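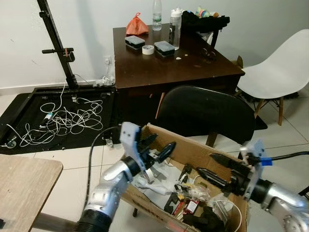 One subscriber in Parport wrote to ask why our catalog lists the same film at two running times, and said the shorter one was surely a mistake. Both times are correct. Sound prints run at 24 frames per second, and television transfers in some regions run at 25.

Company > About Killow
Last updated: November
By the Killow catalog desk

Killow keeps reference records for short and feature films that are out of general release. The catalog holds 1,804 titles. Of these, 1,316 have a full credit list and 935 have a confirmed aspect ratio. Each record gives the running time, frame rate, sound format and known versions — original, cut or restored.

Records are checked against 3 sources before they are marked complete. Where sources disagree, both values are shown.

The Trillside index, covering nonfiction shorts, is now part of the main catalog. Old Trillside record numbers still work in search. Corrections can be sent through the form on any title page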